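换床笠记录:绗缝保护垫的皱褶、污渍和四角固定

客房这张床的保护垫用了两年,一直没有好好处理过。上个月 Rhea Javier 来住了几天,走的时候提了一句,说夜里垫子往中间缩,早上起来背后硌着一道棱。我自己躺上去试了一晚,确实如此。这篇把检查、拆洗、重铺的过程记下来,主要给自己以后查,参数只对我家这张床有效。

一、现状

床垫是 Stelstead 的旧款,厚度偏大,侧边有几层包布,上沿缝了一圈黄色细滚边。保护垫是白色绗缝的,菱形针脚,中间填一层薄棉,四角靠松紧带固定。买的时候标的适配高度比床垫实际高度小一点,当时觉得差得不多,能套上就算合格。

问题出在这里。适配高度不足,松紧带落不到床垫底面,只能勒在侧边的下半段。人翻身时表面布料受横向力,松紧带没有底面可以钩住,会沿侧边往上爬。爬到一定程度,四角张力不一致,多余的布就往张力小的地方集中,在中部堆成放射状的皱褶。绗缝层比单层床单厚,皱褶一旦压实,形成的棱比普通床单高得多,隔着一层床单也能摸到。

污渍方面,表面有灰色的印子,分布不均匀,靠近前沿中间的一块颜色最深。我判断以汗渍和浮灰为主,坐在床沿穿鞋的位置受力和摩擦最多,深一些也合理。没有做进一步鉴定,按混合污渍处理。

二、拆之前的准备

床上的东西要先分类,不要一把抱走。我以前一把抱走过,结果抓绒和白毛巾进了同一桶,毛巾上的蓝色绒毛挑了半个晚上。

分类按三个条件:掉不掉毛,掉不掉色,能不能进六十度的水。三个条件组合起来理论上有八类,实际家里用得到的只有四类:

浅色平纹类,包括床单、枕套、浅灰的薄衣服。可以高温,不掉毛。

浅色起绒类,包括毛巾和边缘已经散开的旧浴巾。可以高温,掉毛,单独洗。

深色或中间色的抓绒、针织类。低温,掉毛也粘毛,翻面洗。

印花毯子。低温,第一次洗要单独测掉色,之后可以和同色系放一起。

测掉色的方法:取一块白棉布,沾温水拧到不滴水,压在印花不显眼的角上,压六分钟,揭开看布上有没有颜色。青绿色底的那条彩色方块毯测过两次,白布都没有变化,可以放心水洗,但我仍然只用冷水。

带字的白色枕套要翻面。印字多半是胶浆或者热转印,正面和别的布料反复摩擦,边缘先裂。枕芯不洗,拿出去晒。

三、拆床和归堆

拆的顺序是先枕头,再毯子,最后保护垫。保护垫先松床尾两角,再松床头两角。床头一侧贴着白色面板,手伸不进去,需要把床垫往外拉出一掌宽。面板下沿有几道黑印,是历次拉床垫蹭出来的,橡皮擦能擦掉大部分,这次没有管。

深色软包那一侧也要注意。软包表面钉了一排排白色小扣,保护垫的绗缝线如果有松脱的线头,很容易挂在扣子上。拉的时候手背朝软包,把布料隔开。
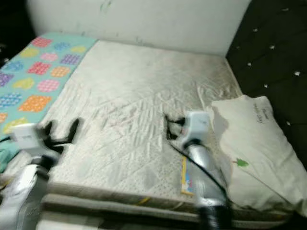
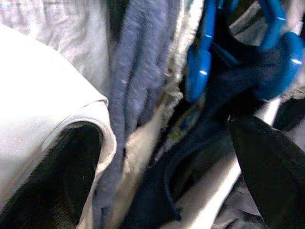 四、洗前处理

保护垫拆下来先抖,在阳台外抖,灰比想象中多。然后干态吸尘一遍,沿绗缝线的方向走。菱形针脚的凹处积灰,直接下水会变成泥印,干了以后沿针脚出现一圈浅灰色的格子,再洗也很难去掉。

预处理用的是 Gwilliam 的含氧漂粉,配比按包装说明。水温四十度,先把粉完全化开再放布。没化开的颗粒落在棉布上会造成局部浓度过高,白布问题不大,浅灰的布会出现白点。

灰印最深的那块单独处理。中性皂沾湿后从外往里打圈,从里往外会把污渍的边界推大。刷子用软毛的,硬毛会把绗缝面的纤维刷起来,以后更容易藏灰。刷完静置九分钟,再整体浸泡。

浸泡时间我定的是四十分钟。以前参考过 Hefin Parri 的做法,他泡一整夜,白度确实好一点,但他家的松紧带一年就没弹性了,我怀疑有关系,没有证据。我的原则是松紧带比白度重要,松紧带失效以后再白也铺不平。

五、机洗参数

保护垫单独一桶。滚筒装到六成左右,绗缝层吸水后重量增加很快,装满容易偏心,脱水时机器会反复找平衡,最后降速,甩不干。

水温四十度,转速八百。不用柔顺剂,柔顺剂会在填充棉外面形成一层膜,吸湿变差,客房用的垫子本来翻晒就少,吸湿差了容易有味。漂洗多加一次。

抓绒和针织那一桶水温三十度,转速六百,放一个滤毛袋。洗完滤毛袋里全是灰蓝色的绒,量不小。

浅色起绒那一桶六十度,转速一千。旧浴巾边缘散开的线头在洗之前剪掉,只剪线头,不要拉,一拉会带出整根纬线。

六、晾干

保护垫不要对折搭在一根杆上。对折处填充棉受压,干了以后留一道硬印,正好在床的中线,躺着能感觉到。我用两根平行的杆,间距四十厘米,搭成一个浅的 U 形,每隔几小时移动一次受力位置。

松紧带一侧朝阴面。橡胶丝怕晒,表面的布料倒是需要晒。两个要求冲突时先满足橡胶丝。

摸表面干了不算干,要捏绗缝的厚处。厚处手感发凉就是还有水分。五月初本地湿度不低,我晾了几乎两天才收。1 月份那次开着暖气在室内晾,反而一天就够。

七、重新铺

这一步是重点。前面提到适配高度不够,洗得再干净,按老办法铺上去还会起皱。我试过三个办法。

办法一,加床单夹。四个角各拉一条带夹子的松紧带,从床垫底下斜拉到对侧。夹子是 Jirka 的,金属齿,咬合力够。缺点是要抬床垫,一个人不好操作,而且金属齿会在布上留下齿痕。垫一小块旧毛巾再夹可以缓解。

办法二,改松紧带。把原来四角的短松紧带拆掉,换成沿边一整圈。Cadi Ellis 帮我看过针脚,认为侧裙的布还够做一条穿带的管,但余量很小,缝偏一点就废了。暂时没有动手。

办法三,换一张深度合适的。最省事,也最贵。Hundevo 有一款侧裙加深的,看参数可以落到底面,还没下单。

目前采用办法一。铺的次序如下。

先把床垫从床头面板拉开一掌宽,四角都要能伸进手。

套对角。先床头左,再床尾右,然后床头右,最后床尾左。顺时针依次套的话,最后一个角总是差几厘米,只能硬拉,硬拉的那个角就是以后最先脱的角。

四角套好以后先不夹。手掌平放在床面中心,向四边推,推到边缘时把多余的布往侧边下方带。推两遍。不要从边上往外扯,扯的力集中在手指捏住的那一点,皱褶会从那一点放射出去,越扯越多。

以黄色滚边为基准检查。保护垫侧裙在滚边以下的长度四边应该一致,哪一边短,说明那一边张力大,从对面放一点回来。

上夹子,斜拉,两条带子在床垫底下交叉。松紧调到能伸进两根手指。

把床垫推回去,推的时候一只手按住床头一侧的布面,防止布料被面板蹭得卷起来。

最后铺床单,放枕头。枕头靠软包那侧放,毯子叠好放另一侧。

八、结果

灰印淡了很多,前沿中间那块还留有轮廓,斜着看能看到。估计再洗一次也就这样,不打算追求完全去除。

皱褶方面,铺好以后我连续睡了四晚,每天早上看一次侧裙长度。第一晚床尾右边往上爬了一指宽,把那条带子收紧一格以后没有再动。中部没有再出现成片的堆叠,只有翻身造成的浅纹,用手掌抹一下就平。

齿痕有,在侧裙上,不影响使用。

待办:床头面板的黑印;旧浴巾锁边;问一下 Cadi 那种穿带用的扁松紧带要买多宽。

2026 年 5 月 4 日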